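Skatura Speckled Camp Mug, Navy
Item 1427

I've been selling this mug since we opened the Plarnthorpe shop and it's still the one I grab for my own coffee in the morning. It's the old camping kind, enamel over steel, dark navy with little white flecks all over, and a curved handle big enough for my fingers even with gloves on (thin ones, anyway!). It goes on the campfire, it goes in the sink, and if you drop it on a rock you might get a chip but you'll still have a mug.

We get ours from Catacutan, who pack them 92 to a crate, and I go through every crate myself before anything goes out on the shelf. Small bumps in the enamel are normal. Big bare spots go back. 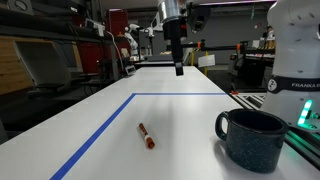

People ask me if they can put a name on one, and sure you can! Plain marker will rub off the outside after a few washes, so if you want it to last, pick up one of the Gela stick-on tags when you order and put it on the bottom. Camps and scout troops do this all the time. Keep ink and stickers away from the rim and the inside, please.

Please don't put it in the microwave. Hand washing keeps the shine longer, and a soak with baking soda takes care of coffee stains.

Price: $7 each
Camp and school orders: call the shop first if you need more than 200, I have to order those in and the next crates come in April
Also in the Skatura line: soup bowl, dinner plate, small kettle

Page updated January 2005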